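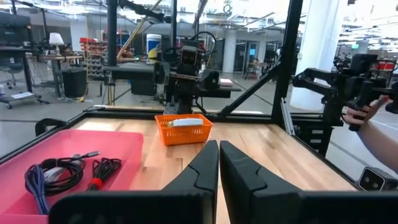 Cable coils in a pink tray and an orange mesh basket on a butcher-block top.

Bench tops: oiling schedule and humidity limits
Plovthorpe Workshop Newsletter, 18/06/2026

The first full maintenance round on the wood bench tops was finished in May. Total surface treated was 357 square feet, counting top faces and edges but leaving out undersides, which get one coat a year in winter. The notes below replace the page in the old bench binder.

Why the tops move

A butcher-block top is made of narrow strips glued side by side. Wood swells and shrinks across the grain and hardly at all along it, so nearly all the movement shows up in the width of the top. Over a year the deeper tops in the main room change by close to an eighth of an inch from front to back. That is normal. Trouble starts when a top is held so tightly that it can't move, or when one face takes up water faster than the other. The first case gives open glue lines and the second gives cupping.

Check for cupping with a straightedge laid across the strips. A gap of 1/16 inch or less at the middle needs no action. Anything larger goes on the repair sheet with the bench number and the date. Do not try to flatten a top by tightening the screws.

Fasteners

Screws holding a top to a metal base should pass through slotted holes, with a washer, and be snug only. Six benches had round holes from the original installation. Four have been slotted and the other two are waiting for a drill bit of the right size. If you find a screw that has been driven hard enough to sink the washer into the wood, back it off half a turn and write it down.

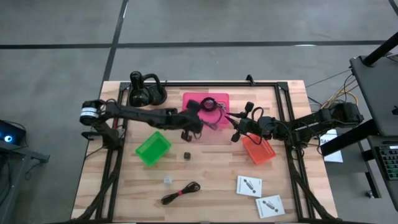

Strip-wood top with a black metal frame along its edges, concrete floor underneath.

Oil

We have changed from the Avcombe blend to Brinetti bench oil. The Avcombe product gave a harder surface but stayed tacky too long in our room, and paper labels stuck to it. The new oil is thinner and takes an extra coat.

Procedure:
Clear the top completely, including trays and baskets.
Scrape off glue and tape residue with a plastic scraper.
Sand with 180 grit along the grain, then vacuum.
Wipe on a thin coat with a lint-free cloth.
Wait 20 minutes and wipe off everything that has not soaked in.
Leave overnight. Repeat until 3 coats are on.

The wipe-off step is the one most often skipped. Oil left standing on the surface dries to a skin that scratches easily and has to be sanded back to bare wood. Used cloths can heat up and catch fire on their own, so lay them flat outdoors to dry, or put them in the lidded metal can filled with water. They do not go in the regular trash.

Humidity

The room logger read a low of 29 percent relative humidity over the winter, too dry for glued strip tops. The target is now 35 to 55 percent. When the reading stays under 35 for two days in a row, run the humidifier on the low setting and keep the dock door shut. Concrete floors give off some moisture after washing, so allow the floor to dry before oiling.

Daily use

Put a mat under anything with rubber feet, as some rubber compounds leave dark marks that sanding won't fully remove. Wipe up water right away. Solvents, including alcohol wipes, strip the oil and leave a pale patch. Treat a patch with one spot coat the same day.

The next inspection is set for the fall, before the heat comes on. Repair sheets are in the tray by the door, and the oil is kept on the bottom shelf of the flammables cabinet.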